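Forty-six tries to stack some blocks

I keep being told that teaching a robot is now as easy as showing a kid how to tie a shoe. You do the thing, it watches, it does the thing. So when Caoimhe Nic Aodha offered me an afternoon at the Lerndale workshop, I said yes, mostly to see how much of that held up.

You don't type anything. You move the arms yourself through the remote controls, the computer records it, and then you put the blocks back and go again. My job was to pick up the cubes and stack them in the middle of the paper. I did it 46 times. I'd guess 4 of those were any good.
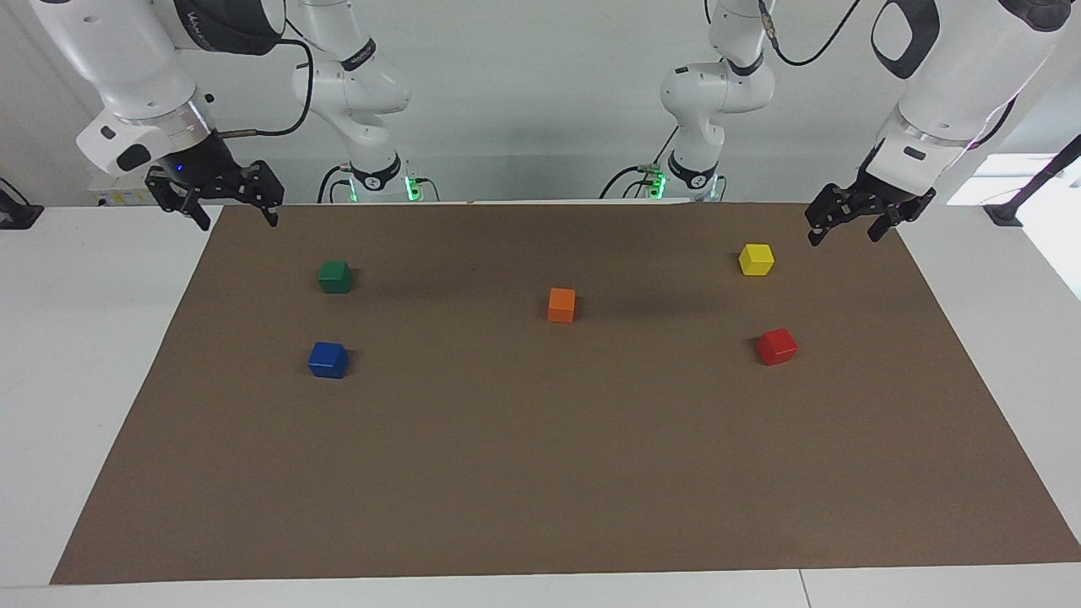
Five cubes, two arms, one sheet of brown paper.

What bugs me is the word "teaching." By the tenth round I had stopped thinking about the blocks and was just trying to be the same person each time, same speed, same approach to the red one. Caoimhe told me not to. She wants the variety, even the clumsy grabs, as long as I recover from them. Fine, but then how does the machine know which part was the lesson and which part was me sneezing?

Her answer was more examples. They have 397 for this one job and she'd like more. A kid would have been bored of it by lunch.

Oisín Hennessy, who writes to me whenever I'm rude about robots, will say I'm missing the point and that the next job will go faster. Maybe. I'm invited back in August to see what the arms do with everybody's recordings, on a table where the cubes have been moved. I'll believe it when I see a stack.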